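A Robot Joins the Packing Team
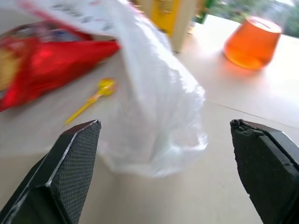 Strickland is a company that packs boxes of food and kitchen things and mails them to people's homes. For a long time, workers did all the packing by hand. In April, a robot started doing part of the job. The workers call it Oretti. A robot hand has no skin, so it needs another way to hold on. One of Oretti's black fingers has a pad covered in tiny crossed lines, a bit like the bottom of a sneaker. Hard things, like a cup, keep their shape when they are squeezed. A plastic bag folds and crumples, and its shape changes each time it moves. Shiny snack bags are tricky too. People handle bags without thinking much about it. A robot needs a lot of practice.

What do the people do now?

Yabsira Gidey has worked at Strickland for 9 years. She used to stand at one table and fill 60 boxes before lunch. Her arms got sore from reaching. Now she looks after the robot for part of the day. If it drops something, she picks it up and checks for damage. If it stops, she looks at a screen to find out why, then starts it again.

She had to learn new things to do this. Her training took seven days. Some of it was about safety, such as where to stand when the arm is moving.

Did anyone lose their job?

No one at Strickland did, but some jobs changed. Two packers moved to the office to answer calls. One of them likes it. The other misses the packing room and has asked to go back. At other companies, robots have sometimes meant fewer jobs, and workers worry about that.

Words to know

Automation: using machines to do work that people used to do.
Gripper: the part of a robot that grabs things.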